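Home Opinion Society Politics Letters About us

Search this site Enter keyword Go

Ring the mums first

I've been cross since November, so bear with me. That was when Herkitz council put out its plan for dealing with extremism in the town, all 56 pages of it, and I did what I suspect very few people did and read the thing from start to finish with a pot of tea and a biro. There's plenty in it about online monitoring. There's a whole chapter on training for head teachers. And then, tucked away on page six, there are two sentences about the Zelley line, saying its grant will be "reviewed in light of priorities". I used to work in local government and I know what that means. It means goodbye.

If you've never had to ring the Zelley line, lucky you. It's a phone number for families. You call it when your son has stopped eating with you and started correcting everybody's prayers, or when your daughter has got a new set of friends and suddenly thinks the neighbours ought to be put on a plane. It doesn't much care which flavour of extremism you've got at home. Someone picks up, listens, and usually rings you back the following week to see how you're getting on.

I took calls there for 58 weeks, in the evenings, and the thing that struck me over and over was how early the families knew. Months before any teacher, long before any police officer! They'd noticed the music going off, or the old mates no longer coming round, or a funny new way of talking about women. They just hadn't known who to say it to. Most of them weren't going to walk into a police station and say it about their own child, and I can't blame them – I wouldn't have done it either.

So when people tell me that prevention belongs with the security services, full stop, I do get a bit shouty. I'm quite happy for them to go after people who are planning to hurt somebody. That's their job and I sleep better for it. But a frightened father wants to know whether he should take the phone away or leave it, whether to argue about scripture or talk about football. He wants to know if he's already made it worse. An officer who has to write everything down can't really have that conversation with him, however kind she is.

The other side has a case, and I don't want to pretend otherwise. A helpline is hard to measure. You can't prove that a boy who calmed down at nineteen wouldn't have calmed down anyway. And there was one report, paid for by the Nieminen foundation, that found the record keeping at Zelley was a mess, which it was, I made some of that mess myself. There is also the proper worry about what happens when a caller says something truly alarming. We had a rule for that, and we passed it on, and once or twice it kept me awake.

But look at the money. The council wants to pay a firm called Zesta for software that flags worrying posts by young people in the area. In its trial it flagged 1400 of them. I asked at the public meeting how many had led to somebody sitting down with a young person for a chat, and I was told that figure wasn't collected. Well, quite. Who did they think was going to do the sitting down? 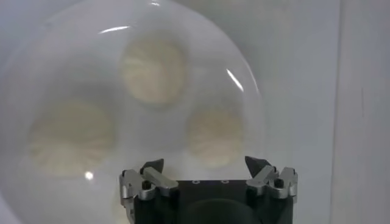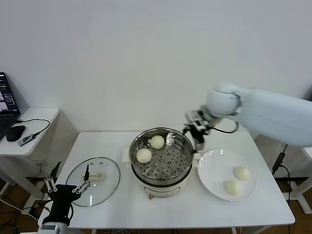
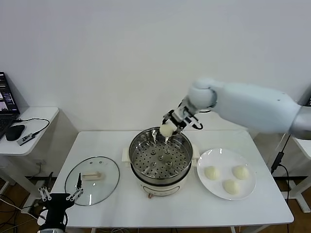
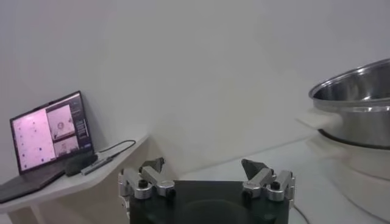
I also asked whether any parents had been spoken to while the plan was being written. There was some shuffling of papers and then a reply about "stakeholder engagement", so I'm taking that as a no.

What I'd like is fairly dull. Keep the line going for another three years, pay for a decent case system so the records stop being a disgrace, and put the number on every school newsletter, in the languages people speak at home. If there's cash left over after that, buy the software. The consultation is open until the end of the month and the form is on the council website, under "Community", then "Other". Question four is the one about the grant.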